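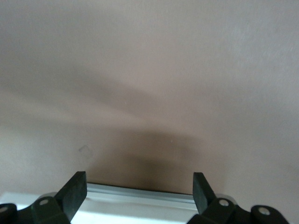
A smooth matt surface in a muted pinkish beige, with a faint sheen where the light falls on it.

Matt finish

A matt finish is a surface condition in which most of the reflected light is scattered in many directions. It is the opposite of a gloss finish, where most of the light leaves the surface at the same angle at which it arrived. The term is applied to paint, paper, glazed pottery, plastics and metals. Intermediate grades are sold under names such as eggshell, satin and silk, and the boundaries between them differ from one maker to another.

Causes

Scattering is produced by irregularities at or just below the surface. In paint, these come mainly from pigment and extender particles that stand slightly proud of the binder once the film has dried. The proportion of solid particles to binder is called the pigment volume concentration. When it is raised, less binder is available to form a level top layer, and the sheen falls. Fine silica and certain waxes are added as matting agents where a low sheen is wanted without a large rise in pigment.

In plastics, the finish is usually taken from the mould. An etched or blasted mould gives a matt part, and a polished mould gives a glossy one. Wear of the mould changes the result over time.

Measurement

Sheen is measured with a glossmeter, which directs a beam at the surface and records how much is returned at the mirror angle. Three angles are in common use: 20, 60 and 85 degrees from the perpendicular. The widest angle is used for low-sheen surfaces, as many of these appear flat when viewed head-on but shine when viewed along their length. Readings are given in gloss units against a polished black glass standard.

Appearance

Matt surfaces show soft changes of tone under a single light, and shadows cast on them are not confused by reflections. Small dents and uneven filling are less noticeable than under gloss. Colours tend to look paler, because scattered white light is mixed with the light returned by the pigment. The same tint may therefore appear lighter in matt than in gloss.

Durability

Traditional matt wall paints mark easily. Rubbing flattens the raised particles and leaves a shiny patch, a fault known as burnishing or polishing up. The Kalton rub test, used by the paint maker Sarkine, applies 200 strokes with a damp pad and compares the sheen before and after. In a trial at the firm's Trunden works, 26 of 104 matt samples showed visible burnishing. Washable grades use harder binders and rounded extenders — at some cost in covering power.

Touching up is simpler on matt than on gloss, provided that the same batch is used.

See also: Eggshell finish; Glossmeter; Matting agent; Pigment volume concentration

Contact | Copyright Gyamfi Reference | Back to top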